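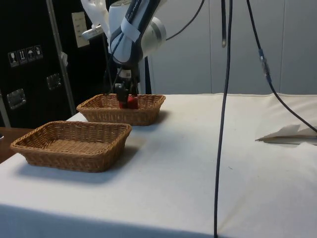
Linen and Tablecloth Return Policy - Comments Requested

Posted by w_inthanon, Tue 18 May

Members are advised that the hall at Trovwood is reviewing its rules on the loan of table linen for private functions. At present a hirer may keep cloths for up to 17 days after an event. The proposal is to shorten this to one week and to require that all cloths come back laundered and folded. Comments are invited in this thread before the rule is put to the membership.

Waraporn Inthanon
Hall Bookings

Reply from darketti_lane

I support the shorter period. In March our group reserved 40 cloths and was given a set with candle wax on several of them, and there was no time to have them cleaned before the dinner. I would ask, however, that the laundering requirement be reconsidered. Home washing machines vary a great deal, and so do the people who operate them.

Reply from usa.t

I must disagree with the previous poster on the second point. If hirers do not launder the cloths, the cost falls on the hall and will be passed on in the hire fee. A written instruction sheet would address the concern: warm water, no bleach, no fabric softener, line dry where possible. Softener leaves a film on cotton and the cloths then hold stains.

Usa Thongsuk

Reply from pernton_resident

Has the hall obtained a price from a commercial laundry? Suwannarat on the Pernton road collects from businesses and may be willing to add a regular stop. I have no connection with the firm.

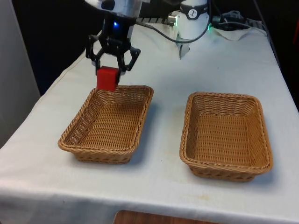
Hall Bookings Team, Trovwood

Reply from w_inthanon

Thank you for the comments received so far. A price was requested from Suwannarat last year. The minimum order was 50 pieces per collection, and most of our events use fewer than that. The team would be willing to ask again if members wish it.

On the matter of wax, the present form asks hirers to report damage but sets no charge. This will be corrected in the next version.

Reply from darketti_lane

With respect to usa.t, an instruction sheet helps only those who read it. I have seen a white cloth returned pale pink. I would prefer a flat cleaning fee, paid in advance, with the hall making its own arrangements.

Reply from usa.t

A flat fee is unfair to the small hirer who borrows two cloths for a christening. If there must be a fee, it should be charged per cloth.

Reply from darketti_lane

Per cloth is acceptable to me. I maintain my position on home laundering.

Reply from pernton_resident

Please also state whether the round cloths are covered. The current form mentions only the rectangular ones.

Reply from w_inthanon

Round cloths are covered - the form will say so. The per-cloth fee will be added to the draft as a second option.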